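I've had Gralter installed for most of February and I'm still finding reasons to open it in the evening, so it's past time I wrote it up. Gralter is the training kit that came out of Nesrin Yüksel's work on teaching two-armed robots from a small number of demonstrations. You get a simulator, a lab-bench task, the training code and the weights. It's free for teaching use, and Vanberg sells a supported version, which I haven't tried.

The idea behind it is easy to like. Most policies I've trained learn from whole demonstrations, start to finish, and they get shaky the moment something sits a little off from where they expect it. Gralter cuts each demonstration at the points where a gripper opens or closes, then learns the pieces in coordinates attached to whatever the gripper is heading for. Move the target and the motion moves with it. People have done versions of this before, and the write-up is generous about saying so, but I've never seen it packaged so that I could have it running before lunch! 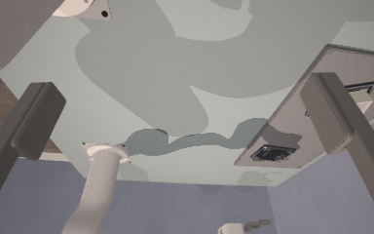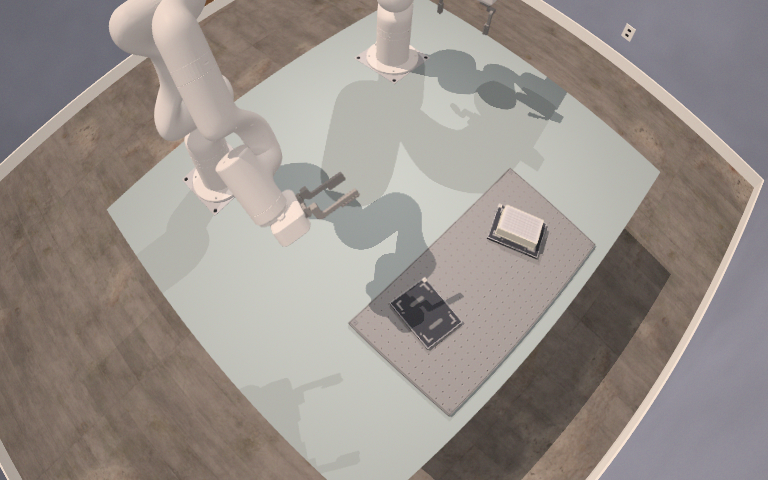
The bench task is moving a well plate from one holder to another, and it's a better test than it sounds. The plate has to go down square or it catches on the rim, and a policy that's merely close gets no credit. Both holders ride on the same perforated board, one toward each end, so the start and the goal are easy to tell apart even in a small preview window, and I could follow a rollout while doing something else (mostly making coffee). You can shift the board between runs with one line in the config, and that's where I had the most fun. I trained on 17 demonstrations with the board in a single spot, then started nudging it. My old whole-trajectory baseline fell apart almost at once. Gralter kept placing plates well past the point where I expected it to quit, and when it did fail it usually failed at the release, with the plate tipped on one edge, so I knew which piece to go and look at.

Training is quick, too. I left it going overnight the first time out of habit and found it had finished in roughly 2 hours. After that I ran 1,000 rollouts across random board positions just because I could. The results page sorts failures by segment, and I wish every kit did this.

Now the grumbles. The docs for adding your own object are thin, and I only got through that part with help from Yavuz Güneş on the Jorotstead forum (thank you, Yavuz). The cutting rule also struggles with anything that has no clear grasp, so pushing and wiping tasks come out as one long piece and you lose the whole benefit. Shadows are on by default, and they slow the camera views down on an older graphics card like mine. I turned them off for training and back on for evaluation, and my scores hardly moved.

I can't tell you how any of this carries over to real arms. Mine is a desk with a computer on it. The Ertürk follow-up paper tries 13 tasks on hardware and is worth reading beside the code, especially the section on calibration.

If you teach a robot learning class, or you've got a pile of demonstrations and a policy that panics whenever the bench gets bumped, give it a weekend. I'm going to try it next with the plate starting at an angle, and I'll post the config when it works.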